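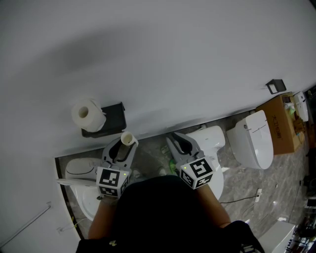 Wickramasinghe

The Ravel is a hand-held gripper kit sold in pairs by Trindbridge, a company based in Haddale. Each gripper has gray fingers with black inner pads and carries a white cube printed with black-and-white markers. The kit is used to record manual tasks for robot training, among them restroom work such as handling toilet paper rolls and empty tubes. It is offered for purchase or on monthly rental – the rental plan includes repairs. Trindbridge lists 737 replacement parts orders in the first year of sale. A revised edition, with a longer warranty, was released in March.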